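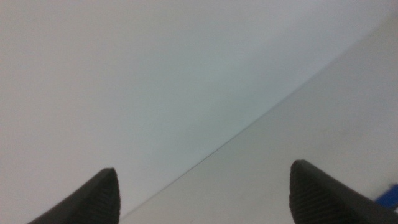 Reading time: 2 min

Section 4. Setting up the Momell under-sink water filter

This section covers mounting the filter head, connecting the lines and flushing the first cartridge. It applies to the single-cartridge model. For the two-cartridge model, see Section 5.

Before you start

Check that the cold water shutoff valve under the sink closes fully. If it drips when closed, replace it first. The filter needs 2 inches of clear space below the cartridge so that the cartridge can be lowered and removed.

Caution: Connect to the cold line only. Hot water will soften the cartridge seals and void the warranty.

4.1 Mounting the head

1. Hold the bracket against the side wall of the cabinet with the arrow pointing up.
2. Mark the screw holes with a pencil.
3. Drill pilot holes. Do not drill through the cabinet wall.
4. Fasten the bracket with the screws in bag A.
5. Slide the filter head onto the bracket until it clicks.

Note: In cabinets with thin walls, use the shorter screws in bag B.

4.2 Connecting the lines

1. Close the cold water shutoff valve. Open the faucet to release pressure.
2. Place a towel and a shallow pan under the valve.
3. Disconnect the faucet supply line from the valve.
4. Thread the Hamann adapter onto the valve by hand, then tighten a quarter turn with a wrench.
5. Cut the blue tubing to length. The cut must be square.
6. Push one end of the tubing into the adapter and the other into the port marked IN.
7. Connect the faucet supply line to the port marked OUT.
8. Pull gently on each connection. A seated tube does not move.

Caution: Do not use thread tape on push-in fittings.

4.3 Installing and flushing the cartridge

1. Remove the plastic cap from the cartridge. Check that the O-ring is in its groove.
2. Insert the cartridge into the head and turn it to the right until it stops.
3. Open the shutoff valve slowly. Check every joint for leaks.
4. Open the cold faucet and let it run for 11 minutes. Gray or cloudy water is normal during this step.
5. Close the faucet, wait five minutes and check the joints again.

Note: Small air bubbles may make the water look white for the first few days. They are harmless.

4.4 Setting the counter

The counter on the filter head tracks gallons used. Hold RESET until the display reads 370, the rated capacity of the cartridge. The display counts down from there. Replace the cartridge when it reads zero or after six months, whichever comes first.

If the display stays blank, remove the battery, wait 30 seconds and put it back with the plus sign facing out.

Replacement cartridges are listed in Section 9.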